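Udport Bench Notes and Session Data

README, last revised June 12, 2018

What this is

Notes and recorded sessions from the back workroom at Tillman, Mistitz site, covering the months after handling work at the benches was partly moved to a robot arm. The set was put together by Ilse Dreßler. It holds 3286 sessions. Around 3000 of them have a matching line in the shift log; the rest can be used for the arm but say nothing about who was on shift.

Contents

- sessions/ — one folder per session, with stills and joint readings
- shiftlog.csv — bench, task, start, stop, who set up, who cleared
- talks/ — typed notes from talks with bench staff, names removed unless the person asked to keep theirs
- viso/ — settings files for Viso, the in-house program that starts and stops the arm

What changed at the benches

Before April, two people shared each bench and traded places when they felt like it. Now one person sets up and clears for two benches, and the second does checks and paperwork. Hours stayed the same. Pay grades were looked at again and left alone, which is still a sore point in the talks.

The setup work is mostly small stuff: moving things into reach, clearing a path for the arm, picking up what it drops. The shift log has no code for that time. It goes under "other", so "other" is the biggest entry in the file. Please don't read it as idle time.

Stops are logged by Viso, but the reason is typed in by hand — spelling varies, and a blank reason means it was skipped.

Stills

Stills come from the small camera at the gripper. The room was left as people use it, so stacked sheets, screens, cables and racks are all in view. 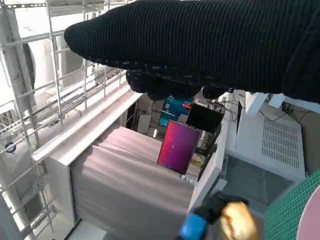 Mekdes Asfaw wrote back on the first draft that the log makes the job look smaller than it is. She would like a column for walking, and she says the talks should be read before anyone opens the csv. The column is planned for version 2.

Known problems

Some start times are late by a minute or more. Clearing was not logged at all in the first weeks.

Related items

Viso settings guide
Shift log codes, old and new
Udport Bench Notes, version 1

Contact: Ilse Dreßler, Tillman, Mistitz | © 2018 Tillman | Back to top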